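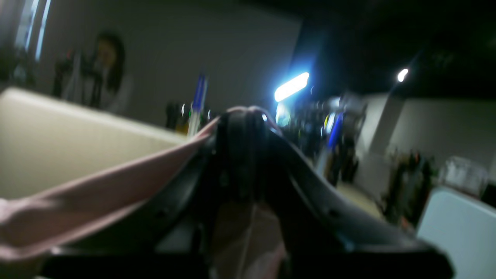 T-shirt

A T-shirt is a pullover garment with short sleeves, a round neckline and no collar, usually knitted from cotton. The name comes from its outline when laid flat, a shape it holds only until somebody puts it on. It began as underwear and has never entirely been forgiven for coming outside.

Construction

Most T-shirts are made of jersey, a knit that is smooth on the face and looped on the back. Jersey stretches more across than up and down, and its cut edges curl, a habit that has shortened many sewing careers. The body may be knitted as a tube, with no side seams, or cut as separate front and back panels. Tubular shirts are cheaper to make and tend to twist in the wash until the wearer appears to be turning a corner.

The neckband is normally a strip of rib knit sewn on under slight tension. Sleeves and hem are finished with 2 rows of stitching.

Sizing

T-shirts are sold in lettered sizes that have no fixed meaning. A medium from the Wellham mills was cut 4 inches wider than a medium from Andlow, a day's walk away, and both towns considered the other's customers oddly built. Cotton shirts also shrink, mostly in length, so that an old shirt is often as wide as ever and a good deal shorter.

Color

Pale shades need less dye than dark ones but show every fault in the cloth. Pink has a further difficulty: a fair share of the world's pink T-shirts were sold as white and washed with something red.
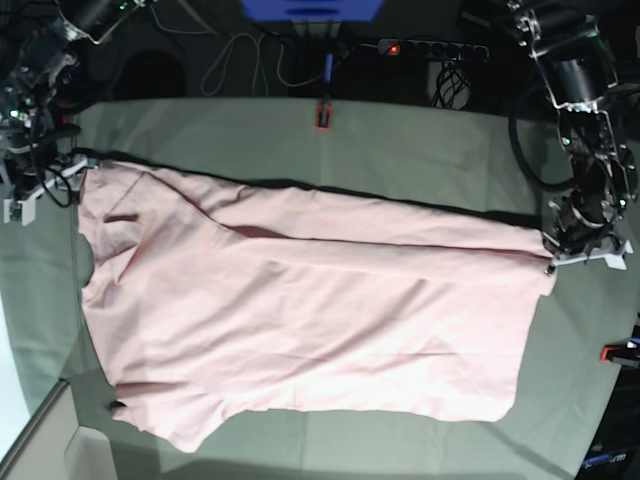 A pale pink cotton T-shirt laid out sideways on a gray-green cloth.

Folding

Methods of folding are numerous and strongly defended. The Lougher fold, named for the town's shirt market, turns both sides in to the middle and then doubles the length. Celtton shops preferred to roll. A market survey of 807 households found that the commonest method was the chair.

See also

Jersey (fabric)
Undershirt
Laundry
Chair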